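Families with questions that are not answered on this page may contact the uniform office at Sithole Academy between 8 a.m. and 3 p.m.

## School Uniform: Frequently Asked Questions

**Who is required to wear the uniform?**

All students in grades 3 through 10 wear the full uniform on school days. Younger students may wear it if their families wish.

**Where is the uniform sold?**

Trunisero is the school's supplier for all items. Orders may be placed at the school office or by mail. Delivery usually takes 10 school days, and longer in January.
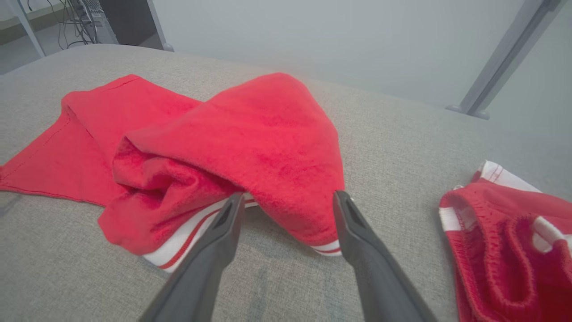
**What does a full set cost?**

The full set is $39 per student for the current school year. Items may also be bought one at a time. Families who need help with the cost should write to Ms. Yolandi Pretorius in Student Services. Requests are kept private and do not need to be renewed during the year.

**May items be exchanged?**

Unworn items may be exchanged within 10 days of delivery. The original tags must be attached. Items that have been marked with a student's name cannot be exchanged.

**Must clothing be labeled?**

Yes. The student's last name and grade must appear on the inside of every item. Last year 431 items were turned in to the lost and found, and most of them had no name. Iron-on and sewn labels are both accepted.
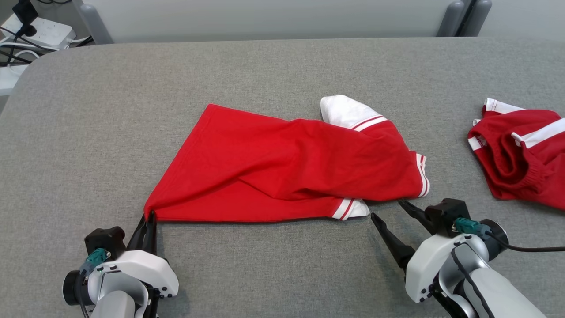 **How should the uniform be washed?**

New items should be washed separately the first time, in cold water, with the inside facing out. Bleach must not be used on any item. Particular care is needed with clothing that combines red and white, as the red-and-white garments shown here do, and such pieces should not be left in the washer after the cycle ends. They should be laid flat to dry, with sleeves and hems smoothed out by hand.

**What is done with unclaimed clothing?**

Labeled items are returned to the student's homeroom each Friday. Unlabeled items are held until the end of the term and then passed to the secondhand uniform shop, managed by Mr. Gerrit Matlala.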